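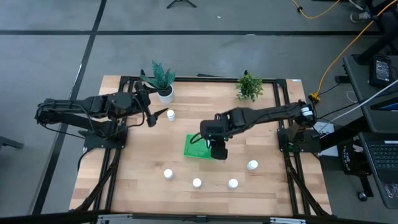

Tag der offenen Tür in der Gärtnerei Ait Ali

Am 3. Mai 2026 hat die Gärtnerei Ait Ali ihre Gewächshäuser für Besucher geöffnet. Ich war zum ersten Mal dort und habe mir den Betrieb von kurz nach zehn bis zum Nachmittag angesehen. Der Eintritt war frei, geparkt wurde auf der Wiese hinter dem Kühlhaus. Wer mit dem Bus kommt, läuft von der Haltestelle zwölf Minuten an der Landstraße entlang, einen Gehweg gibt es nur auf dem ersten Stück.

Der Betrieb

Ait Ali zieht vor allem Zimmerpflanzen und Kräuter in Töpfen, dazu im Frühjahr Jungpflanzen für den Gemüsegarten. Unter Glas liegen 3.000 Quadratmeter, verteilt auf vier Häuser. Das älteste hat noch Einfachverglasung und wird im Winter nur frostfrei gehalten. Dort stehen dann Oleander und Zitrus, die Kunden zum Überwintern abgeben. Im September beginnt die Annahme, und laut Aushang sind die Plätze meist nach zwei Wochen vergeben.

Führung durch die Häuser

Die Führung um elf machte Rizal Saragih, der die Vermehrung leitet. Wir waren knapp zwanzig Leute, hinten hat man bei laufenden Lüftern schlecht verstanden. Ich bin deshalb nach dem ersten Haus nach vorne gegangen.

In Haus 1 wird ausgesät. Die Kräuter kommen in Torfersatz aus Holzfaser und Grünkompost. Saragih sagte, die Umstellung habe zwei Jahre gedauert. Die Mischung trocknet oben schneller ab als Torf, unten bleibt sie aber feucht, und am Anfang wurde deshalb zu viel gegossen. Beim Basilikum gab es dadurch größere Ausfälle. Inzwischen wird nach Gewicht gegossen: Die Mitarbeiter heben einzelne Töpfe an und entscheiden danach.

Haus 2 ist das wärmste. Hier stehen die Stecklinge unter Folie, überwiegend Efeututen, Begonien und Peperomien. Gezeigt wurde ein Blattsteckling der Peperomia in drei Stadien, das letzte elf Wochen alt und kaum größer als ein Daumennagel. Mehrere Besucher wollten wissen, ob Bewurzelungspulver nötig ist. Bei diesen Arten verzichtet der Betrieb darauf.

Haus 3 ist die Verkaufsware auf Ebbe-Flut-Tischen. Das Wasser kommt aus einem Becken hinter dem Haus, in das die Dachrinnen entleeren. Es fasst 438 Kubikmeter und reicht in einem normalen Jahr bis Ende Juli, danach wird Brunnenwasser zugemischt. Das Brunnenwasser ist hart, man sieht es an den Kalkrändern auf den Tischen.

Gegen Trauermücken werden Nematoden eingesetzt, gegen Blattläuse Schlupfwespen. Die Kärtchen mit den Schlupfwespen hingen zwischen den Paprikapflanzen und durften angefasst werden. Eine Besucherin fragte nach den Kosten, darauf gab es keine genaue Antwort.

Stände auf dem Hof

Draußen standen sechs oder sieben Stände. Urnico zeigte Töpfe aus gepresster Pflanzenfaser, die mit eingegraben werden. Die kleinen fühlten sich stabil an, bei den großen ließ sich der Rand leicht eindrücken. Vandix hatte Tropfschläuche und Steuerungen dabei, der Mann am Stand war gut informiert und nahm sich Zeit für die Frage nach Balkonkästen ohne Wasseranschluss. Er riet zu einem erhöhten Kanister und davon ab, mehr als acht Kästen daran zu hängen.

Der Imker aus dem Nachbarort hatte nur noch Rapshonig. Zu essen gab es Bratwurst, Linsensuppe und Kuchen vom Blech. Die Suppe war gut, die Schlange an der Kasse mittags lang, weil Getränke und Essen am selben Tisch bezahlt wurden.

Umtopfen

In der Packhalle konnte man mitgebrachte Pflanzen umtopfen lassen, die Erde kostete nichts. Ich hatte eine Grünlilie dabei. Die Mitarbeiterin hat den Wurzelballen unten mit dem Messer eingekürzt und einen Topf genommen, der nur zwei Zentimeter größer war als der alte. Gießen soll ich erst nach drei Tagen.

Verkauf

Gekauft habe ich zwei Tomaten, eine Melonensorte namens Melon (sie steht wirklich so auf dem Etikett) und einen Thymian. Die Preise liegen etwas über denen im Baumarkt. Karte ging nur im Verkaufsraum, auf dem Hof brauchte man Bargeld.

Gegen 14 Uhr wurde es voll und in Haus 3 kam man zwischen den Tischen kaum noch durch. Die zweite Führung habe ich nicht mehr mitgemacht. Der Verkaufsraum hat das ganze Jahr geöffnet, außer in den ersten beiden Januarwochen. Die Häuser 1 und 2 sind sonst nicht zugänglich.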